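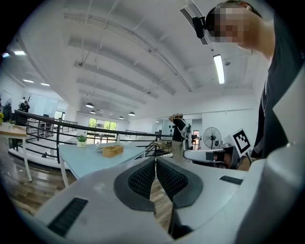 Light blue table, wicker basket, one plant. Start about this bare.

How to set up a shared table with a woven tissue box (and keep it clean)

Last updated: March

Quick one. People keep asking how we do the tables upstairs at Olton so I'm writing it down once. Takes 27 minutes the first time if you have to wash the wicker, 6 after that.

What you need

Woven box with a lid, the kind with an opening on top for tissues
2 small plants in pots, different heights
Microfiber cloths, one damp one dry
Old soft toothbrush
Dish soap, the plain kind
Ruler or a piece of string
Felt pads for the bottom of the box

Ours came from Grarnusa, 89 for the set of boxes, felt pads not included. Any woven box works if it's wide enough for a standard tissue pack. Measure the pack first. I didn't, and the first one went back.

Step 1. Clear the table

Everything off. Plants too. People like to wipe around the pots and then you get rings, and on a light blue top rings show from across the room. Damp cloth first, long strokes toward you, then dry. Don't use the scrubby side of a sponge, it dulls the finish and you can't get it back.

Check under the edge for gum. Yes, really.

Step 2. Clean the wicker

Shake it out over the trash, upside down, lid open. Then the toothbrush, dry, going along the weave. If you go across it you lift the little ends and they snag on sleeves forever.

Sticky spots: one drop of soap in a cup of warm water, dip the brush, tap it off so it's barely damp, dab. Don't soak the box. Abdelghani Alaoui soaked one in the sink at Cliltbridge over lunch and the lid never sat flat again. Let it air dry standing on its side, away from the radiator.

If an end has popped out, tuck it back under the next strand with a toothpick. Tiny dot of wood glue if it won't stay. Wipe the extra right away.

Step 3. Place the box

Box goes first, plants go around it. Put it in the half of the table nearest the people who will use it, long side facing them. Dead center looks nice but on a square table it's a stretch for everybody.
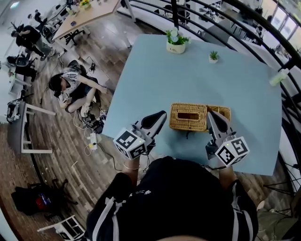 Wicker tissue box in the near half, both plants back toward the far edge.

Leave a hand's width clear on each side so the lid can be opened without knocking anything. Use the string if your eye isn't good for straight lines. Mine isnt.

Stick the felt pads on now, one per corner. Press and hold, count to ten. If the box still rocks, double up the pad on the short corner.

Step 4. Fill it

Open the lid all the way back so it rests by itself. If yours has a divider inside, decide now which side is for what and stick to it, people learn fast and then get annoyed when you swap.

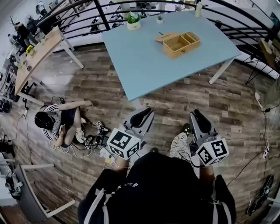
Tissues go on the side that lines up with the opening. Take the cardboard off the pack if it's a tight fit, leave it on if there's room. Pull the first sheet up through the slot before you close the lid or the next person will dig for it and rip three.

Other side is for small stuff. Pens, a folded cloth, sticky notes. Nothing with liquid in it. Hand gel leaks, and wicker plus hand gel is a bad afternoon.

Don't overfill. If the lid needs pushing down, take something out.

Step 5. Plants

Tall one a bit off to one side, the small one next to it with a gap. Not touching, leaves get crushed when someone slides the table. Keep both toward the back so nobody reaches over them for a tissue.

Water them at the sink, let them drain, then bring them back. I know it's more walking. A pot with no saucer on a painted top will leave a mark by the next morning.

Succulents need way less water than you think. When in doubt skip it. The leafy one wants a drink when the top of the soil is dry to the touch, so poke it.

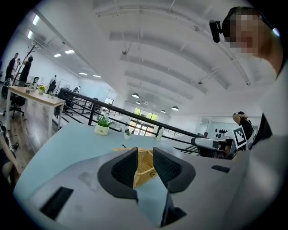 A pot with a word printed on it should have the word turned toward the chairs. Small thing but a backwards pot bugs me every time I come up the stairs.

Step 6. Drinks

Bottles are fine near the back edge, lids on. Open cups, use a coaster. We got cork ones from Du Plessis, they shed a bit at first, just brush the crumbs off.

Keeping it up

End of day: lid closed, bottles gone, quick wipe. Check the tissues while you're there.
Once a month do the toothbrush thing again and turn the plants half way round so they dont lean.
Felt pads last a while but they pick up grit. Grit scratches. Swap them when they feel rough.

If the weave starts going gray it's dust, not mold, usually. Vacuum with the brush attachment on low. If it smells, that's different, throw it out and get a new one.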